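Session 3, shelf work. I know some of you signed up for Store Layout expecting floor plans and color theory, and we'll get there, but today is boxes! Bring your notes from Session 2 because I'm going to lean on them (hard). 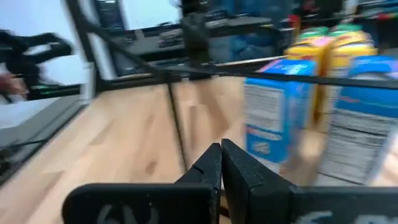 Dept. of Retail and Consumer Studies

Start with color. Light blue in front of bright yellow separates nicely, even when you're hurrying past and the small print is mush. Then think about the rail: what does a bar across the packs do to the panels you need to read? Sketch two other arrangements and bring them next time. Kristóf Rácz has the spare cartons in room 1079.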